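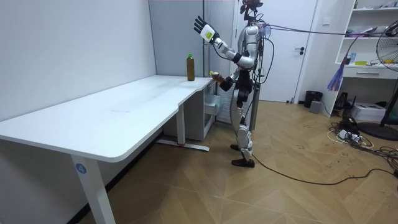

O humanoide junto à mesa de testes, com um frasco pequeno na mão direita e o braço esquerdo erguido.

Braço parado: a explicação que não chega

A Holico garante que está resolvido. Já o tinha garantido em outubro, quando o humanoide que a equipa de Falport usa nos ensaios de manipulação de frascos bloqueou pela primeira vez com o braço esquerdo no ar e deixou de responder aos comandos. Desde então o registo interno soma 6 bloqueios em 200 ciclos, e 2 deles só terminaram com o corte geral de corrente.

A versão oficial fala de um "atraso pontual" entre o controlador e o ombro. Pode ser. Mas um atraso pontual que durou 52 segundos no pior dos casos, com o botão de paragem já premido, merece outro nome, e o relatório que circulou na semana passada dedica-lhe um parágrafo. O resto são gráficos da taxa de sucesso da preensão, que ninguém tinha posto em causa.

Mitali Cassim, responsável pela segurança do laboratório, pediu os registos completos do módulo Alidell, que trata da paragem. Recebeu um resumo. Pediu também que se arrumassem os cabos e as extensões espalhados pelo chão atrás do robô - quem precisa de chegar depressa à tomada não devia ter de olhar para os pés. "Atualizar o software não muda o sítio da ficha", escreveu ela na resposta à Holico.

A nova versão foi instalada e os ensaios continuam, por agora com duas pessoas na sala. A revisão independente ficou entregue à Ekanayake, ainda sem data marcada. Até lá, pedimos a quem assistir a um bloqueio que anote a hora e a posição dos dois braços antes de reiniciar o sistema.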